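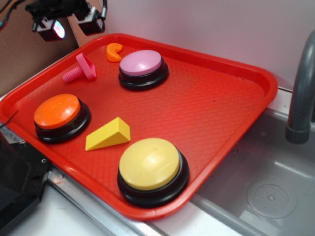

Lists > Wundavdale Pet Owners > Older animals > Re: Brushing an old dog's teeth, is it too late to start?

Hello Cyrill, and hello everyone,

I meant to answer you days ago and then February got away from me, so please forgive the delay. You wrote:

> Our Abreu has just turned twelve and the vet at Surnitz says his back
> teeth have a good deal of tartar on them and the gums are red along
> the top. She wants to do a clean under anaesthetic and then have us
> brush at home every day. I have never brushed a dog's teeth in my life
> and he has never had it done. He is a sweet old boy but he does not
> like his mouth touched, and he clamps shut like a purse. Is there any
> point at his age? And has anyone got through the anaesthetic with a
> dog this old? I keep putting off ringing them back.
>
> Cyrill Ammann

I do feel for you, as I was in just your position with my old spaniel bitch, Skustari (my daughter chose the name, don't ask me where she found it). She was eleven and a half, her breath could clear the kitchen, and I had talked myself into believing that was simply how old dogs smelt. Our vet was kind about it but quite firm.

On the anaesthetic, I can only tell you how it went for us. They took bloods the week before to look at her kidneys and liver, listened to her heart for a long time, and kept her on a drip during the procedure. She had 4 teeth out, which upset me more than it upset her. I fetched her home at teatime, wobbly and rather cross, and she slept the night on the landing with me beside her in a sleeping bag, which my back has not forgotten. By the next evening she was eating soft food. Please do ask Surnitz about the bloods, and who will be watching him while he is under. They won't mind. And if he is on any tablets, or has ever had a murmur, tell them again even if it is in his notes.

Do ask for a written estimate too. Mine came to £751 with the extractions, and it would have been a nasty surprise if I hadn't been warned that they can't always tell what needs to come out until they've had the X-rays.

Now, the brushing. Don't start before the clean if his gums are sore, or he'll decide the brush is what hurts. Wait until the vet says he has healed and then go very, very slowly. I began by letting her lick the paste off my finger and that was the whole lesson, every evening, for nearly a fortnight. It must be dog toothpaste, by the way, never ours, as some of the human ones have xylitol in and that is poisonous to them. She had the chicken sort and thought it was a pudding.

After that I lifted her lip for a second, then gave her the paste. Then I rubbed one tooth with my finger. Then a bit of damp gauze round the finger, and only after all that a brush, a small soft one. You don't need to open his mouth at all! I wish somebody had told me that sooner. You slide the brush inside the cheek with the mouth closed and do the outsides, which is where most of the tartar gathers anyway. With a dog who clamps shut like a purse this is rather a help.

We got up to 30 seconds a side in the end and stayed there. Some nights she'd walk off after ten and I let her. I found it best to sit beside her on the rug, as she hated me looming over her from the front, and to do it just before her supper so there was something nice coming. If he growls or turns his head away, stop, and do a bit less the following day. Old dogs are allowed their opinions.

I tried the chews and the powder you sprinkle on food as well. The chews were a waste for her as she swallowed them nearly whole, and I worried about her choking. The powder I couldn't say either way – do check with your vet before buying it if he has any thyroid trouble, since the seaweed ones are full of iodine.

As to whether there is any point at twelve, she had three more years after hers, and she started carrying her toys about again, which she hadn't done for ages. I had put that down to age as well. So ring them back, Cyrill, and let us know how the dear old boy gets on. You are welcome to write to me off the list if you would like a bit of company on the day.

With love to Abreu,
Maribel Ospina

Recent in Older animals
Night-time pacing, fourteen-year-old collie
Ramp or steps for getting into the car?
Cat drinking much more than usual
Re: Re: Slippery floors and stiff hips
Softening dry food, how long do you soak it?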